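Corner detection on towels: segment first or not?
Kandalell forum > Perception
2018-01-29

vingvarsson
I have a question about grasp points on cloth. My node in Sepp takes the depth from above, finds the outline and proposes corners. With a flat towel it is good. With a bunched towel it finds a fold and calls it a corner. In 100 trials, 67 picks were on a real corner. Should I segment the cloth by colour before?

atby_k
Yes. Colour first, then depth only inside the mask. Your outline is probably noisy at the table border.

Kolbrún Thygesen
I do not agree. The mask gives you a cleaner outline, but a fold has an outline too. Score the candidates by how many layers are below them.

atby_k
Layers from one top view? Good luck with that. You see one step in depth, if you are lucky.

Kolbrún Thygesen
One step is often enough — I use it in Pladcombe every day.

vingvarsson
Thank you both. I will try the mask tonight, and after that the layer score, with 200 trials for each. The planner stays the same: approach from the side of the table nearest to the base, close on the lowest candidate, then lift slowly.
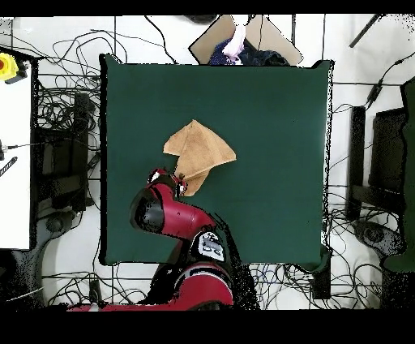 If the score is below the threshold, I let the planner ask for a new view before it lifts. Kolbrún, which filter do you use on the depth before you look for the step?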